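We use cookies to improve your experience on this site. By continuing to browse you accept our cookie policy. Accept | Manage settings

3.2 Storage of seed lots

Seed of the Moncrieff and Worby barleys was cleaned by hand in September and divided into lots of 1000 grains. Each lot was weighed, placed in a paper envelope and kept at the field station until sowing. Lots that had taken up damp were dried again and weighed a second time before they were used. The bench area is shown in Figure 2.

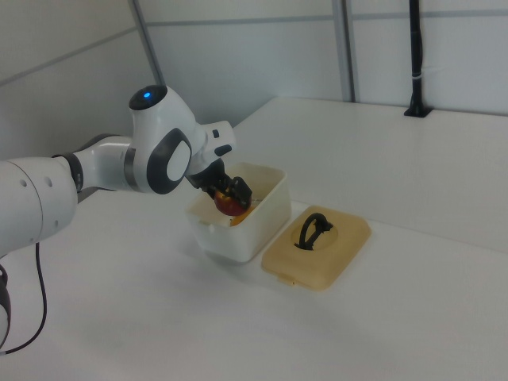 Figure 2. Bench area, with an open white plastic container on the white tabletop.

3.3 Germination counts

Grains were set out on moist filter paper and kept in the dark for 14 days. A grain was scored as germinated once the root had broken through the husk. Counts were made by Kenna Crichton and checked by Heather MacAulay, who did not know which variety she was scoring. Where the two counts differed, the lot was scored again the same afternoon.

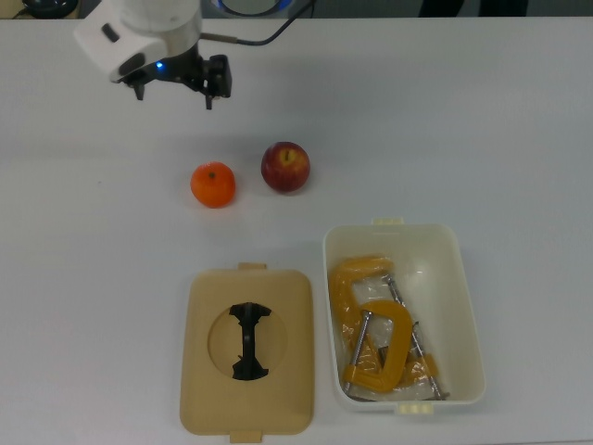 Mouldy grains were recorded separately and left out of the germination rate. Of the 134 lots tested, two were dropped after their envelopes split in the store. The remaining lots were sown at Guvlow in plots of equal size, following the layout used in the earlier oat trial, and were given no fertiliser before emergence.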